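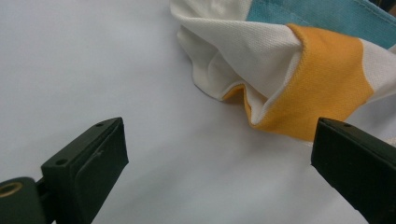 Wednesday. Second day on the hand-held tool, Curik jaws against the Menard set. Striped cloth again, bunched up on the white table, same start pose for both. 40 picks each.

Curik: 30 clean. Most of the misses came when I closed on a flat part of the cloth. On a raised fold it holds well. Menard did better on flat fabric but took two layers more often, and I scored those as failures.

Kirsty wants the closing speed dropped before we compare again. I would change the pads first. Camera exposure locked after lunch; the white stripes were washing out in the morning files.

To do: tighten left finger screws, ask Corina for the softer pads, rename run 42.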